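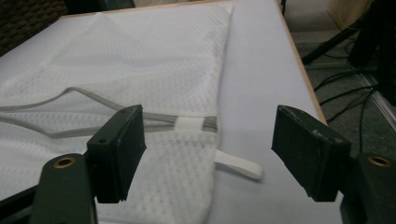
Chapter 8
Textiles and Basketry in the Household Economy

June 20, 2020
By L. Mohamedi

Most households own more woven and knitted goods than they realize. Sheets, towels, bags, mats and baskets are all made by crossing or looping long, flexible strands. This chapter looks at how such goods were made and sold in the river town of Cernau before factory cloth arrived.

A town survey listed 200 working looms. Nearly all of them stood in homes, and weaving was fitted in between farm jobs. 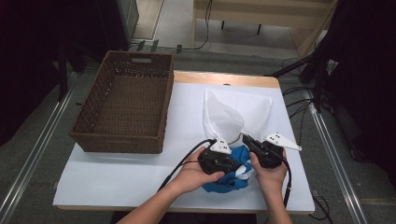 Basket makers worked on a different schedule. They cut willow in winter, sorted it by length, and sold finished work at the March fair in Lorkitia. Prices depended on size and on how close the weave was.
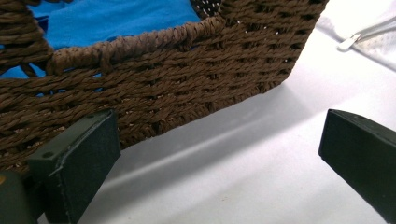

Section 8.1 covers raw materials and who controlled them. Section 8.2 follows the trade road to Gana, where buyers paid in salt as well as coin. Key terms are warp, weft, stake and selvage.

Copyright 2020 Lorkitia School Texts | Contact | Back to top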